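Good morning from Danport! The outdoor swimming pool at Sjöberg Park opens in May, and I want to share what I learned at the parks office.

The pool is 50 meters long and has a separate part for small children. The water there is heated to 22 degrees Celsius, same as last summer.

Season cards are sold at the front desk only. They made 600 of them this year. Please bring a paper with your address - a phone bill is enough.

Swimming lessons are with Jonatan Haugen again. My daughter had him two years ago and she was very happy. The groups are small, so write your name on the list early.

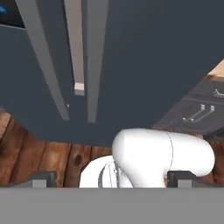 Can I bring my own food to the pool?
Food is allowed on the grass and at the tables, but glass bottles must stay at home.

On Sunday the gate by Eltar Street is closed, please use the one by the parking lot.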